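Cahier d'atelier, projet Flimum -- tri de documents
8 juillet

Journée consacrée aux règles de bonne pratique pour la tâche « tri administratif ». Je note tout ici avant de recopier au propre dans le guide commun, parce que Fuad part en congé et que c'est lui qui a la moitié des décisions en tête !

Point de départ : la version de Declan tenait en une page et disait en gros « trier les feuilles dans les bonnes chemises ». Trop vague. Deux personnes qui la lisent font deux tâches différentes, et à l'annotation on ne sait plus où commence un geste. Mekdes a repris le texte ligne par ligne avec moi ce matin et c'est devenu passionnant, je ne pensais pas qu'on pouvait discuter une heure du mot « prendre ».

Ce qu'on garde :

Chemise ouverte et à plat à gauche avant le début de l'épisode. L'étiquette doit être écrite en capitales au marqueur et tournée de façon lisible pour la caméra de tête. Une chemise ouverte pendant l'épisode compte comme une étape séparée et se déclare dans la fiche.

La pile se tient à deux mains au-dessus de la table quand on sépare les feuilles. Une main serre, l'autre écarte. Si on change de main porteuse, on repose d'abord.

Marqueurs : les cubes des poignets restent dégagés, manches remontées, rien par-dessus. Le câble descend vers soi, jamais en travers du plan de travail.

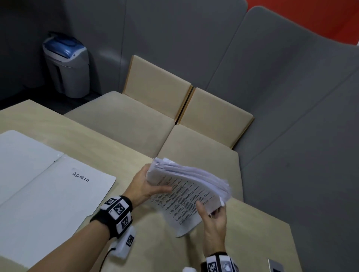
Séparation de la pile, chemise ADMIN ouverte à gauche.

Sur ce dernier point Tsion voudrait aller plus loin et imposer un contrôle de visibilité des marqueurs toutes les 200 images. Je suis plutôt pour. Le script de Fuad le fait déjà sur les séquences Lerkeo, il suffirait de le brancher. À voir avec Fasil pour le temps de calcul.

Deuxième gros morceau : les feuilles annotées à la main. La vieille consigne demandait de lire la mention et de décider tout de suite. Or on a des pages H.R. et des pages ADMIN dans le même lot, et l'écriture n'est pas toujours dans le même sens. Nouvelle règle proposée : on pose le doigt sur la feuille concernée avant de la déplacer. Ça paraît scolaire, mais pour l'annotation c'est un vrai cadeau, le choix et le déplacement deviennent deux événements distincts. J'adore cette règle -- elle est de Mekdes, je le précise pour la postérité.

Autre chose, le chevauchement. On autorise les feuilles qui se recouvrent, à condition que la mention manuscrite de celle qu'on traite soit visible. Pas d'alignement au cordeau. Un bureau réel est en désordre et le modèle doit voir du désordre.
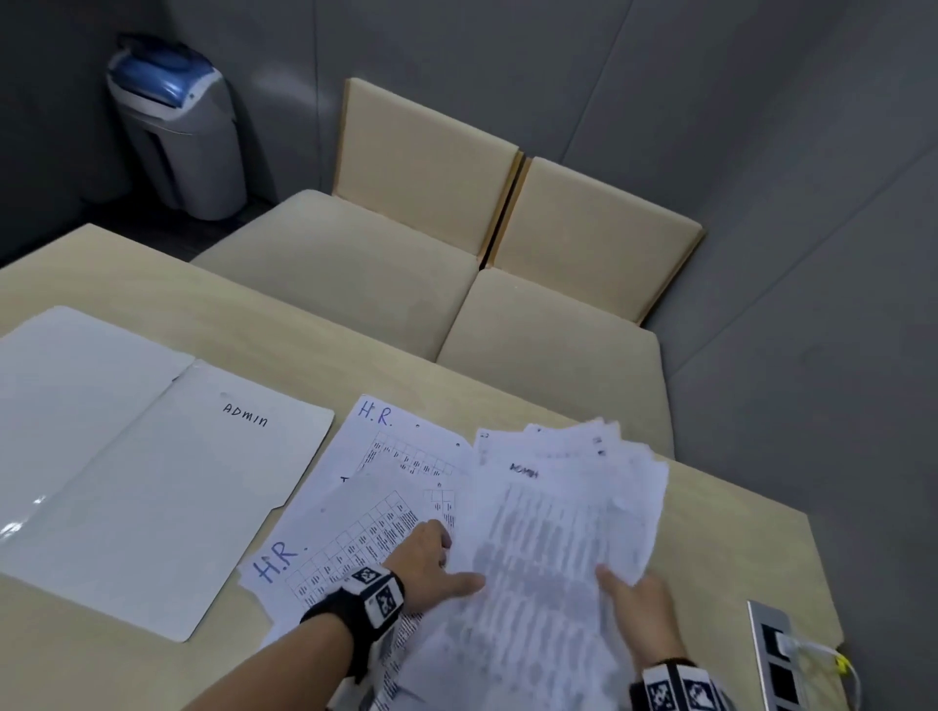 Index gauche sur une feuille H.R., main droite sur la pile en éventail.

Papiers : rappel de la règle de confidentialité. Uniquement des documents de remplissage générés pour Flimum, numérotés à partir de 1001 dans le registre. Aucune feuille ramenée du bureau, même « juste pour faire épaisseur ». Toute page douteuse sort du lot avant l'épisode et l'épisode est refait.

Nommage : on abandonne les noms libres. Tâche, opérateur, lot, prise, dans cet ordre, sans accents. Les séquences Paka gardent l'ancien format jusqu'en septembre, ensuite Declan convertit tout d'un coup. Il y en a plus de 2000, courage à lui.

Pauses : 62 minutes de port des bracelets au maximum, c'est la valeur bizarre héritée du protocole Fikre. On l'arrondit à une heure dans le guide et on arrête d'en débattre.

Reste ouvert :
- que fait-on d'une feuille qui tombe par terre ? Tsion dit épisode rejeté, moi je le garderais avec une étiquette « incident »
- une page qui porte deux mentions différentes va où ?
- faut-il fixer l'ordre des chemises ou le tirer au sort à chaque lot ?

Mekdes relit la version propre, Fasil valide la partie marqueurs. Penser à demander à Fuad où il range le script de contrôle.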